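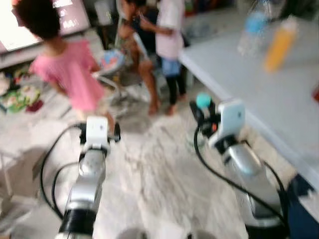 Karnico Peltau 11 Review: The Small Tablet I Keep Picking Up

I've had the Peltau 11 on my kitchen counter, my nightstand and the passenger seat of my car, and I like it a lot more than I expected to. Karnico has never been the first name people bring up when they talk about tablets. After living with this one through most of October, I think it deserves a place in the conversation.

The screen is the part I fell for. It's 11 inches, bright enough to read next to a sunny window, and the text is so crisp that I went back to reading magazines on it (I'd given up on that with my old one). Colors lean a little warm out of the box. There's a slider for it in the display menu, and I nudged mine one notch cooler and left it there.

Speed is great for everyday stuff. Mail, maps, two apps side by side, a long video call with a spreadsheet open underneath – all fine! Big games take a while to load and the back gets toasty near the camera, but they run smoothly once they're going.

Battery life has been terrific. I read in the mornings, stream something at night, and usually go two days before I reach for the cable. The charger in the box is slow, though, so plug it in before bed. 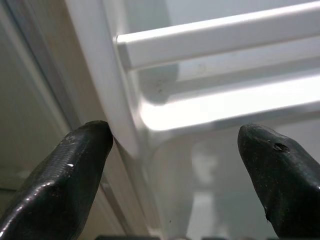 Does the Peltau 11 work with a stylus from another brand?
Most basic ones will write and tap just fine, but pressure shading and the side button shortcut only work with Karnico's own pen, sold separately.

I did buy the pen, and I'm glad I did. It snaps to the long edge with a good strong magnet and the lag is small enough that my handwriting looks like my handwriting, for better or worse. Palm rejection slipped up on me a couple of times when I was sketching with my sleeve down.

Now the gripes. The speakers both sit on the same side, so movies sound lopsided if you hold it wide. The front camera is on the short edge, and on calls I always look like I'm staring at somebody's shoulder. And the Metdale folio case, nice as it feels, only props the tablet up at two angles, one of them too steep for typing. I switched to a cheaper Metwally stand and like it much better on a desk.

Software has been steady. There were a few preloaded apps I didn't want, and all but the news reader could be removed. I got two updates while testing, and the second one fixed an annoying stutter when rotating the screen.

If you mostly read, draw, watch and answer mail, I'd happily point you to this one. Get the version with more storage if you download shows for trips, as there's no card slot.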